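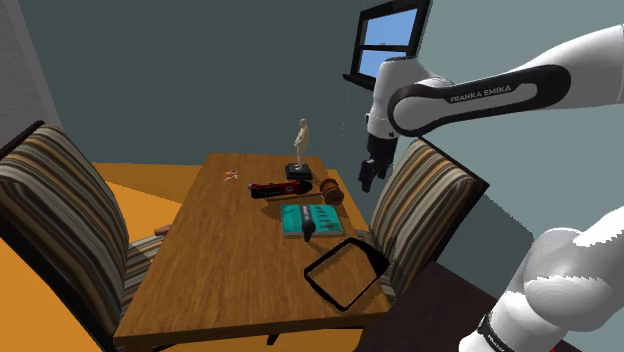 Page last changed in April, by Fuseini Asante

Tandamness (planner)

Tandamness is the motion planner we use at Abugri for simulated tabletop work, and I've kept this page going ever since Dela Ackah wrote the first version of the code. It takes a start pose and a goal pose for the arm and hands back a path that stays clear of the table, the chairs and whatever is lying around. Simple enough to say!

Each query grows two trees, one from either end, up to 4000 nodes apiece. If they haven't met by then, it gives up and tells you which object got hit most often. I love that report. Thin shapes are the usual trouble: the open black frame near the table edge was once loaded as a solid slab, so the planner wouldn't let the fingers dip inside it (Dela split it into bars, and that fixed it). The gavel handle needs its own collision shape too, separate from the head.

Scenes come from Trullwood, our layout tool, which scatters things like the book and the little statuette and then lets them settle for 500 steps. Planning usually takes nearly 900 milliseconds on my machine. Smoothing is a separate pass, and you can turn it off in the Ureck settings file if you want to see the raw path, elbows and all.

See also: Trullwood, Ureck settings, collision shapes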